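3.2 Untersuchungsraum und räumliche Abgrenzung
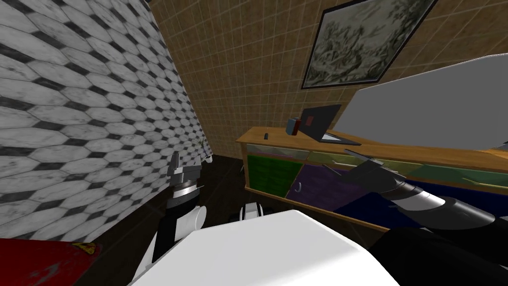 Abbildung 4: Wandflächen mit zwei Fliesenformaten, gerenderter Innenraum.

Das Hafenviertel Gurkholm wurde als Untersuchungsraum gewählt, weil dort innerhalb eines zusammenhängenden Quartiers gastronomische Betriebe, kleingewerbliche Produktion und temporäre Veranstaltungsformate nebeneinander bestehen. Die Abgrenzung folgt im Norden der ehemaligen Güterbahntrasse, im Süden der Kaikante und im Osten der Dervishi-Straße. Im Westen fehlt eine eindeutige bauliche Grenze; hier wurde die Linie der statistischen Blöcke übernommen. Für die Kartierung der Erdgeschosszonen wurde neben Nutzung und Öffnungszeit auch die Oberflächengestaltung der Gasträume erfasst. Die Kategorie »gemischte Wandverkleidung« bezeichnet dabei Räume, in denen aneinandergrenzende Wände unterschiedliche Formate tragen, etwa längliche sechseckige Fliesen in Hellgrau und Weiß neben einem Raster kleiner quadratischer Fliesen in Braun- und Beigetönen (Abb. 4). Einfarbig verputzte Räume und Räume mit durchgehend einheitlichem Belag wurden getrennt codiert. Die Merkmale der Innengestaltung gehen in die hier berichteten Modelle nicht ein, sie werden lediglich zur Beschreibung der Betriebstypen herangezogen.

3.3 Veranstaltungsreihe und Erhebungsdesign

Gegenstand der Untersuchung ist die Veranstaltungsreihe »Zurna«, die von der Agentur Vullix in Zusammenarbeit mit ansässigen Betrieben durchgeführt wird. Die Reihe besteht aus geführten Rundgängen, Verkostungen und Werkstattbesuchen. Die einzelnen Termine sind kostenpflichtig, die Teilnehmerzahl ist begrenzt, und die Anmeldung erfolgt ausschließlich im Vorverkauf. Damit unterscheidet sich das Format von Straßenfesten und verkaufsoffenen Abenden, bei denen weder die Zahl der Besucher noch deren Herkunft zuverlässig bestimmt werden kann. Der Erhebungszeitraum begann im April und endete am 31. Dezember 2018.

Die Datengrundlage setzt sich aus zwei Teilerhebungen zusammen. Die erste umfasst eine standardisierte Befragung der Teilnehmenden im Anschluss an den jeweiligen Termin. Nach Ausschluss unvollständiger Bögen verblieben 441 auswertbare Fragebögen. Erfasst wurden Wohnort, Verkehrsmittel, Aufenthaltsdauer, Ausgaben im Quartier außerhalb des Ticketpreises, frühere Besuche sowie die Absicht, das Quartier unabhängig von der Reihe erneut aufzusuchen. Die zweite Teilerhebung richtet sich an die Betriebe. Von ihnen beteiligten sich 86 mit verwertbaren Angaben zu Umsatzentwicklung, Personalbestand und Kundenstruktur. Die Umsatzangaben liegen in Klassen vor, absolute Beträge wurden aus Gründen der Vertraulichkeit nicht abgefragt.

Ein Betrieb gilt als beteiligt, wenn er mindestens einmal als Station eines Rundgangs, als Verkostungsort oder als Werkstatt im Programm geführt wurde. Betriebe, die nur im Begleitheft inserierten, wurden der Vergleichsgruppe zugeordnet. Diese Zuordnung ist konservativ, da Anzeigen eine gewisse Wirkung auf die Kundenfrequenz entfalten können und der Unterschied zwischen beiden Gruppen dadurch eher unterschätzt wird. Filialen überregionaler Ketten wurden nicht einbezogen.

3.4 Operationalisierung

Die abhängige Variable der Besucherbefragung ist die Wiederbesuchsabsicht, gemessen auf einer Skala mit sechs Stufen. Als Prädiktoren dienen die Entfernung zum Wohnort, die Zahl der während des Termins aufgesuchten Betriebe, die Vorkenntnis des Quartiers und die Gruppengröße. Die Entfernung wurde auf Grundlage der Postleitzahl als Reisezeit mit öffentlichen Verkehrsmitteln berechnet und logarithmiert. Fehlende Postleitzahlen führten zum Ausschluss des Falls aus den Regressionsmodellen, nicht jedoch aus der deskriptiven Auswertung.

Auf Betriebsebene wird die Veränderung der Umsatzklasse gegenüber dem Vorjahreszeitraum betrachtet. Wegen der ordinalen Struktur der Variablen kommt ein geordnetes Logit-Modell zum Einsatz. Kontrolliert wird für Branche, Betriebsalter, Lage zur nächsten Haltestelle und Sitzplatzzahl. Bei produzierenden Betrieben ohne Ausschank entfällt die letztgenannte Variable; für sie wurde ein separates Modell geschätzt, dessen Ergebnisse im Anhang dokumentiert sind.

3.5 Einschränkungen

Die Stichprobe der Teilnehmenden ist nicht repräsentativ für die Gesamtheit der Quartiersbesucher. Personen mit hoher Affinität zu lokaler Gastronomie dürften überrepräsentiert sein, und der Ticketpreis wirkt zusätzlich selektiv. Hinzu kommt, dass die Befragung unmittelbar nach dem Termin stattfand. Die geäußerte Wiederbesuchsabsicht lässt daher nur begrenzt Rückschlüsse auf späteres Verhalten zu. Eine Nachbefragung war vorgesehen, konnte aber wegen fehlender Einwilligungen zur erneuten Kontaktaufnahme nicht in ausreichendem Umfang durchgeführt werden.

Auch die Auswahl der beteiligten Betriebe erfolgte nicht zufällig. Vullix wählte die Stationen nach Erreichbarkeit, verfügbarer Fläche und Bereitschaft zur Mitwirkung aus. Es ist anzunehmen, dass wirtschaftlich stabilere Betriebe häufiger zusagten. Die in Abschnitt 4 berichteten Zusammenhänge sind deshalb als Assoziationen zu lesen. Ein Vergleich mit einem strukturell ähnlichen Quartier ohne Veranstaltungsreihe wurde geprüft und mangels vergleichbarer Gewerbedaten verworfen. Die Bauarbeiten an der Kaikante beeinträchtigten während eines Teils des Erhebungszeitraums die Zugänglichkeit der südlichen Blöcke; die dort ansässigen Betriebe sind in den Modellen durch eine Indikatorvariable gekennzeichnet.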